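Berine Rovers supporters board > Women's team > Villberg away, 1-1

touchline_nest
Just got home. 1-1 and I'm still cross about it. We were all over them for the first half, Branwen Penry scored with a header from a corner after 12 minutes or so, and then we went and sat back on it like it was a cup final. Why do we always do this?? Villberg had one shot on target the whole second half and it went in. Good crowd though, they announced 182 and it sounded like more.

morkar_end
I was there too and I didn't see it like that. Second half we were playing into the wind and uphill (that pitch has a slope, go stand by the corner flag if you don't believe me). You can't press for ninety minutes with a bench of three. Thought Mathur got it mostly right.

touchline_nest
The slope is the same for both teams lol

morkar_end
Yes, and they were lousy in the first half when they had it.

greenandwhite47
Couldn't make it, had it on the stream until it froze in the 65th minute and came back with us kicking off again, so I missed the goal completely. Was it Wogan's fault? People on the other site are being pretty harsh.

touchline_nest
No way. Took a big deflection off our own defender's knee. Morfudd Wogan was already going the other way and there isn't a keeper in this league who gets back for that. She made a really good save low to her left before half time too, and that one didn't make anybody's write-up.

dsaxena
Devendra here, I do the stats page. For anyone who wants numbers, shots were 14-5 to us and corners 9-2. All but two of our shots came before the break, so I'm afraid Nest has a point. That is also Penry's fifth header of the season, which is silly for somebody her height. Page should be updated tonight if I can stay awake.

morkar_end
Fine, but look at WHEN the shots dried up. It's right when Harish took off the left winger, and she was limping. He didn't have another left winger! What was he supposed to do, play there himself?

dsaxena
He could have moved Penry out wide and brought the kid on up front. We did that against Nutsugah back in March and won 3-1.

morkar_end
Nutsugah had ten players for an hour of that game.

dsaxena
OK, true. I'd forgotten the red card.

greenandwhite47
Can somebody tell me if the coach is running for the next away game? I paid for two seats and never got an email back. Last time we waited outside the Morkar end for 47 minutes and my daughter has not let me forget it.

touchline_nest
It's running, leaves at 9:30 in the morning from the same spot. Email Nest Mostyn (that's me, ha) again because your first one never reached me. Check your spam folder as well, and bring cash for the parking if you're leaving a car.

rainy_dugout
Long time reader, don't post much. I think we're being a bit spoiled here. Two seasons ago we'd have lost that game 4-0 and been happy to get off the bus. A point at Villberg is a decent point.
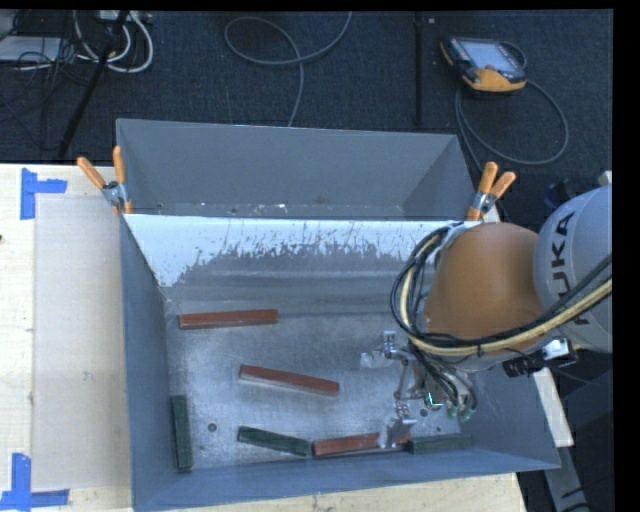

Red and green blocks in a gray metal bin.

touchline_nest
Welcome out of hiding, Rainy! And OK, I'll give you the two seasons ago thing. I was at that 4-0. I had a cold for a week after it.

morkar_end
Post more, we need calmer people in here. I'd still start the same eleven next time if everybody's fit.

touchline_nest
I wouldn't. I'd have the kid in from the start and go for it.

dsaxena
Stats are up. I had the attendance down as 207 to begin with, but that was the home game before, so it's fixed now. Shout if you see anything else wrong.

greenandwhite47
Found the email, it was in spam. See you all at 9:30.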